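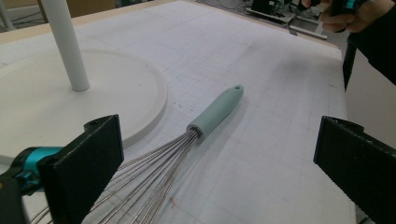 港湾警備の出動記録を整理し直した件の覚え書き

2025年9月

Carnholm港の警備課で使っている出動記録の分類を、4月から作り直していた。先週で一区切りついたので、判断の経緯を残しておく。仕様書は職場にあるが、仕様書には決まったことしか載らない。決まらなかったことと、途中で捨てた案をここに書く。

読者は、港でも工場でも空港でもいいが、巡回と出動の記録を毎日つけている人か、その記録を後から集計する人を想定している。統計の専門的な話はしない。

前提となる体制

警備課は、陸上巡回班、水上巡回班、ゲート班、指令室の四つに分かれている。私は指令室の所属で、記録の点検と月次集計を担当している。課長はHanna Chornovol、水上巡回班の責任者がRoksolana Pasichnykで、今回の作業は主にこの二人と私で進めた。

記録の流れは次のとおり。通報または発見があると、指令室が受理番号を発行し、担当班に指示を出す。現場の班が対応し、終わったら結果を口頭で指令室に返す。班員は勤務の終わりに端末から詳細を入力する。指令室の受理票と班員の詳細入力は、同じ番号で後から結合される。

端末側のソフトはWakuranceで、数年前に紙の日誌から移行したときに入った。ゲートの通行記録は別系統で、Plivineという名前で呼んでいる。正式にはもっと長い名前がついているのだが、職場で正式名を口にする人はいない。両者はつながっていない。ゲートで止めた車両の件が出動になった場合、Plivineに1件、Wakuranceに1件、別々の記録ができる。この点は後で触れる。

作業を始めた理由

きっかけは、港の利用者会議に出す資料だった。不法侵入が前年より増えたのか減ったのかという質問があり、答えようとして記録を引いたところ、どの分類を合計すれば「不法侵入」になるのかが決まっていなかった。

「侵入」「侵入の疑い」「無許可立入」「立入証不携帯」「柵付近の人影」「身元確認」。いずれも分類として存在していて、それぞれ件数がある。似た状況でも、書く人によって入る先が違う。夜間に岸壁の釣り人を見つけて退去させた場合、ある班員は「無許可立入」と書き、別の班員は「退去指導」と書き、もう一人は「釣り」と書く。「釣り」という分類も存在する。

結局その会議には、合計の取り方を二通り示し、どちらの場合も増減の向きは同じだと説明して済ませた。向きが逆だったら説明できなかったと思う。

対象にした記録

整理の対象は直近の出動記録2941件。ゲート班の定型的な確認作業は除いてある。巡回中に何もなかったという報告も出動ではないので入れていない。

このうち1653件は、分類欄が「その他」か空欄だった。割合にすると56.2パーセントになる。過半数が分類されていない分類表は、使われていないのと大差ない。この数字を課長に見せたときの返事は「もっと多いと思っていた」だった。

空欄が許されていたのはWakuranceの初期設定の問題で、分類欄が必須項目になっていなかった。必須にするだけなら設定画面で一か所変えれば終わる。しかし、選択肢がいまのままで必須にすれば、空欄だった分がそのまま「その他」に移るだけなので、先に選択肢を直すことにした。

旧分類の問題点

旧分類の選択肢は、紙の日誌の時代に使っていたゴム印の文言をほぼそのまま移したものだった。印影の残っている日誌と突き合わせて確認した。移行後に追加されたものもある。誰がいつ追加したかの履歴は残っていない。

並べてみると、性質の違うものが一つの欄に同居していることがわかる。

第一に、起きた事象を表すもの。火災、衝突、油の流出、盗難など。

第二に、こちらが取った行動を表すもの。退去指導、誘導、身元確認、引き渡しなど。

第三に、場所を表すもの。「Kostiuk桟橋」という分類があった。かつてKostiuk桟橋の照明が長く故障していて、その関連の通報が多かった時期に足されたらしい。照明は直っているが、分類は残り、桟橋で起きたことなら何でもここに入れる人が一定数いた。

第四に、通報者を表すもの。「代理店より」「船長より」など。

一つの出動は、事象も行動も場所も通報者も全部持っている。それを一つの欄から一つだけ選べと言われれば、人によって選ぶ軸が変わるのは当然で、班員の書き方が悪いわけではない。私もゲート班にいたころは、あまり考えずに一番上に近いものを選んでいた。

最初の案とその失敗

最初に作った案は、事象だけを細かく分けた一覧だった。行動や場所は別の欄に出し、分類欄には事象だけを置く。考え方としては今でも正しいと思っているが、細かくしすぎた。侵入だけで、徒歩、車両、船舶、泳ぎ、柵の切断を伴うもの、伴わないもの、と枝を増やしてしまった。

Pasichnykに見せたところ、画面を一度も下に送らずに返してきた。水上班の端末は操舵室の脇に固定してある。手袋をしたまま操作することも多い。長い一覧から選ぶ作業は、揺れている船の上では成立しない。岸に戻ってから入力すればよいという反論をしたが、戻ってからでは受理番号と現場の対応が怪しくなる、というのが水上班の経験則だった。同じ夜に似た出動が続くと、どれがどれだったか混ざる。

この案は撤回した。捨てた一覧は手元に残してあり、後で下位項目を作るときに少し流用した。

二番目の案

次に、選ぶ順番を先に決めた。現場の班員が最初に答えられる問いは何か、という順で並べる。

最初の問いは「人か、船か、車両か、物か、環境か」。ここで環境というのは、油、煙、臭気、漂流物、照明の不点灯などを指す。発見の時点でほぼ必ず答えられる。

次の問いは「何が問題か」。人であれば、いてはいけない場所にいる、けがや病気がある、争っている、身元がわからない、のいずれか。船であれば、係留の不具合、速度や航路の違反、無届の接岸、など。

この二段で、末端の選択肢は合計23になった。旧分類より少ない。画面上では一段目を押すと二段目だけが出るので、一度に見える選択肢は多くても一桁に収まる。手袋のままでも押せる大きさのボタンにできた。

行動は別欄で複数選択可とした。場所は岸壁番号と桟橋名の一覧から選ぶ。通報者の種別は指令室の受理票に移した。受理する側が知っている情報を、現場に書かせる必要はない。

「その他」を残すかどうか

一番時間がかかったのはこの論点だった。

課長の意見は廃止だった。あれば使われるし、使われれば集計から落ちる。理屈は通っている。

Pasichnykと私は残す側だった。廃止すると、当てはまらない件が一番近い分類に押し込まれ、その分類の数字が汚れる。「その他」に入っていれば少なくとも未分類だとわかるが、押し込まれた記録は後から見分けられない。水上班では、流れてきたコンテナの扉だけ、というような件が実際にある。物か環境かでいつも議論になる。

落としどころとして、「その他」を一段目に置かず、二段目の各群の末尾に置いた。人に関するその他、船に関するその他、という形になる。選んだ場合は自由記述が必須になる。完全に未分類の記録はこれでなくなり、最悪でも一段目の情報は残る。

自由記述の最低文字数を設ける案もあったが、やめた。以前、別の欄に最低文字数を設けたことがあり、句点が並んだ記録が大量にできた。
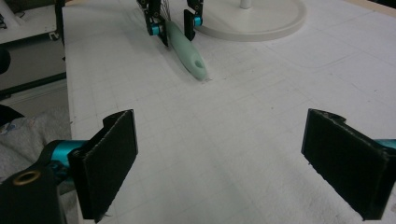

過去分の再分類

新しい分類が固まった後、過去の2941件をどう扱うかが残った。選択肢は三つあった。過去分には触らず切り替え日を境に統計を分ける。機械的な対応表で一括変換する。一件ずつ読み直す。

一つ目は楽だが、前年比較が一年間できなくなる。利用者会議での質問がそもそもの発端なので、これは採れない。二つ目は、旧分類が性質の混ざった一覧である以上、対応表が書けない項目が多い。「Kostiuk桟橋」は新分類のどこにも対応しない。

試しに対応表を作ると、事象を表す旧分類についてはほぼ一対一で変換できた。火災は火災に、油の流出は油の流出に移せばよい。ここまでは機械で処理し、結果を抜き取りで確認した。誤りは見つからなかったが、件数の少ない群なので自慢にはならない。

残りは読んだ。未分類の1653件に、行動や場所や通報者で分類されていた分を加えたものが対象になる。読む作業は私と指令室の同僚で分担し、判断に迷ったものは印をつけて後日まとめて協議した。

読み直しの手順

手順を書いておく。

一、自由記述と行動の記載だけを読み、旧分類は見ない。旧分類を先に見ると引きずられる。画面の該当列を非表示にして作業した。

二、一段目を決める。決められない場合はここで止めて印をつける。

三、二段目を決める。記述が短すぎて決められない場合は、その群の「その他」に入れ、補足欄に「記述不足」と書く。新しい運用での「その他」と混ざらないようにするための目印になる。

四、無線の記録が残っている期間については、受理番号で引いて確認する。ただし、印をつけたものだけに限る。全件について行うと終わらない。

五、一日の作業が終わったら、相手の分から無作為に少し抜いて、独立に分類する。一致しなければ、その日の分の該当する群を二人で見直す。

五の手順は途中から足した。始めて数日で、私と同僚の間で「身元がわからない」の使い方がずれていることがわかったためだ。私は立入証を持っていない人をすべてここに入れていて、同僚は、名乗った人は身元がわかったものとして除いていた。協議の結果、発見時点で確認できなかったものはここに入れ、後で判明したかどうかは結果欄に書くことにした。発見時点を基準にするという原則は、その後ほかの項目にも適用した。

発見時点の原則について

この原則には異論もあった。通報を受けて行ってみたら違った、という件をどう扱うか。「人が海に落ちた」という通報で出動し、浮いていたのは防舷材だった、という例で考える。

発見時点の情報で分類するなら「物」になる。通報時点の情報なら「人」になる。出動の負担を測りたいなら通報時点が妥当で、水上班は全速で出ているし、救急の手配も始まっている。一方、港で実際に何が起きたかを知りたいなら発見時点がよい。

結論としては、両方を持つことにした。指令室の受理票に通報内容の一段目だけを記録し、現場の詳細入力には発見時点の二段分を記録する。両者が食い違う件は、そのまま食い違った状態で残す。統一するための修正は禁止した。食い違いの割合それ自体が、通報の質を見る材料になる。

以前は、受理票と詳細入力の内容が合わないと、親切な誰かが受理票側を直していた。悪意はない。しかし、直された記録からは、どんな通報で出たのかがわからない。修正の権限を持つ人の範囲を狭め、修正した場合は修正前の値を残す設定にした。Wakuranceにはこの設定が最初からあったが、無効になっていた。

時刻の扱い

分類とは別に、時刻にも問題があったので書いておく。

記録には、受理時刻、指示時刻、現着時刻、終了時刻の四つがある。受理と指示は指令室の時計で自動的に入る。現着と終了は班員が手で入れる。手で入れた時刻は、切りのよい分に集まる傾向がはっきりある。これはどの職場でもそうだろう。

所要時間の平均を出すだけなら大きな害はない。問題は、指示時刻より前の現着時刻が混じっていることだった。原因を調べると、二種類あった。

一つは巡回中にその場で発見した場合で、班員はすでに現場にいる。現着が指示より先になるのは正しい。むしろ指示時刻のほうに意味がない。こういう件には「自班発見」の印をつけ、所要時間の集計から外した。

もう一つは、日付をまたぐ勤務で日付欄を直し忘れたもの。夜半過ぎの出動を、翌朝に入力すると日付が前日のままになる。これは入力時に前後関係を検査すれば防げるので、検査を入れた。警告を出すだけで、登録は止めない。止めると、通すために時刻のほうを動かす人が出る。

水上班からは、現着を無線の送信操作と連動させてほしいという要望が出ている。技術的には可能だが、無線機側の改修が必要で、今期の予算にはない。当面は、現着を口頭で報告した時点で指令室が控えを入れ、班員の入力と並べて残す。

Plivineとの突き合わせ

冒頭に書いたとおり、ゲートの記録は別系統になっている。ゲートで止めた車両が出動になった場合、両方に記録が残り、二重に数えられるおそれがある。

システム同士をつなぐ案は早い段階で消えた。契約が別で、保守の窓口も別で、どちらの窓口も相手側の改修を待つと言う。待ち合っている間に担当者が替わるのは前回で経験した。

代わりに、Plivineの備考欄にWakuranceの受理番号を書く運用にした。ゲート班の手間は番号を打ち込む分だけ増える。月次集計のときに、備考欄に番号のある記録を除いて数えれば二重にならない。

番号の書式が人によって違うという問題はすぐに出た。頭の文字を省く人、間に空白を入れる人、全角で打つ人。集計側で正規化して吸収している。書式を統一するよう通知を出すこともできるが、吸収できるものを通知で直そうとすると、通知が増えすぎて大事なものが読まれなくなる。

教育と配布物

切り替えの前に、各班の引き継ぎの時間を借りて説明した。班ごとに分けて計9回になった。交替勤務なので、一度に全員を集めることはできない。

説明には、実際の記録から作った例題を使った。日時と個人が特定できる部分を落とし、短い文章にしたものを読んで、その場で端末に入れてもらう。一段目は全員ほぼ迷わない。二段目で割れるのは、決まって船の「無届の接岸」と「係留の不具合」の境目だった。係留索が外れて流され、別の岸壁に着いた小型船はどちらか。発見時点の原則に従えば、届のない場所に着いているので前者になる。水上班の多くは後者と答えた。彼らの感覚では、原因は索にある。

ここは原則を優先し、原因は別欄に書くことにした。納得していない人がいるのは承知している。

配布物は、二段の分類を一枚に収めた表だけにした。冊子を作る話もあったが、前回の冊子が指令室の棚で未開封のまま見つかったので見送った。表は防水の用紙に刷り、船の端末の横に貼ってある。

切り替え後に見えたこと

まだ日が浅いので、数字について断定はしない。気づいた点だけ記す。

空欄はなくなった。必須にしたので当たり前ではある。「その他」は使われているが、自由記述がついているため、読めば中身がわかる。読んでみると、環境のその他に鳥に関するものがまとまっていた。荷役機械の上の営巣と、それに伴う立入制限の依頼で、警備課の仕事かどうかは微妙だが、出動はしている。項目として独立させるかどうかは、季節が一巡するまで決めない。

不法侵入については、新分類での「人・いてはいけない場所にいる」を合計すれば済むようになった。過去分も同じ定義で読み直してあるので、前年との比較もできる。ただし過去分には「記述不足」の件が含まれるため、資料には注記を添える。

場所別の集計では、Kostiuk桟橋の件数が旧分類での印象より少なかった。桟橋で起きたことを桟橋という分類に入れていたので、そこだけが目立っていたことになる。巡回の経路をこの桟橋に厚くしていたのを見直すかどうか、陸上班で検討が始まっている。経路を決めるのは私の仕事ではないので、月別と時間帯別の表だけ渡した。

残っている課題

原因欄の設計が終わっていない。いまは自由記述で、集計には使えない。選択肢を設けるとまた一覧が長くなる。入力する時点で原因がわかっている件は多くないので、後日の調査で埋める欄として、班員の画面から外すことも考えている。

合同で動いた件の数え方も未定。陸上班と水上班が同じ件に出た場合、受理番号は一つで、詳細入力は二つになる。件数としては一つだが、班別に集計して足すと二つになる。いまは表の欄外に但し書きをつけてしのいでいる。

多言語の問題もある。班員の自由記述は、書く人の得意な言葉で入っていることがある。私が読めない言葉の記録は同僚に頼んだ。選択式の項目を増やした理由の一つはこれだが、自由記述をやめるつもりはない。再分類の作業で役に立ったのは、ほとんどが自由記述のほうだった。長さは関係なく、「柵の内側」と一言あるだけで一段目も二段目も決まる。

一段目の表示順については、水上班の端末だけ船を先頭にしてほしいという依頼が来ている。画面の並びが班ごとに違うと、応援で別の班に入った人が押し間違える。Pasichnykには来月の打ち合わせで返事をすることになっていて、いまのところ、並びは変えずにボタンの色だけ変える案を用意している。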